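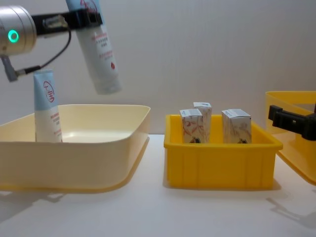 Photo credit: Sarlow

Used desks for a small office, worth it or buy new?

deskhunter39
Setting up a small office, moving in February. Six people, maybe eight by summer. Got a quote from Gresico for new desks + chairs, total was $2,466 and thats without delivery. A used place across town has sit-stand desks for $140 each but no warranty. Anyone gone the used route? Mostly worried about the motors. Also do the used places assemble or do you get a pile of legs and a bag of screws

backroom_ops
Did this last year. Used desks fine, used chairs no. Foam goes flat and you can't tell from sitting in it two minutes at the store. For the sit-stands ask them to plug it in and run it all the way up and down with weight on it. If one leg lags walk away. Check the model sticker under the top too, ours were Jenuvmont and we got a spare control box for $39, no idea if you can still get those.

Delivery was $100 flat, assembly extra. Measure your elevator!! We had to take the tops off in the lobby.

Oh and get the cable trays if they have them, they always get seperated from the desks and end up in some bin.

tally_ho
just buy new

Chong_Interiors
We sell both so take this how you like. Ask for a written 30 day return on anything with a motor, most dealers will do it if you ask before paying. Also get the Gresico quote split by line, chairs are probably over half of it. New chairs and used desks is what most of our small offices end up with.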